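Suruddale water rates to rise in March

6 January 2022

Households in Suruddale will pay more for water from March after council approved a 5 per cent increase to the fixed charge. The change covers 2,000 homes, including those on the Fusberg Road line.

Mayor Armelle Leclerc said the money would go toward replacing 13 valves and a worn pump at the Hirvonen reservoir. Work is due to start once the parts are delivered.
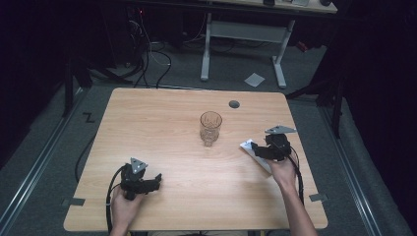

A clear drinking glass on a table.

Councillor Khrystyna Lysenko voted against the increase. She wanted it put off until next year. Rebate forms are at the council office.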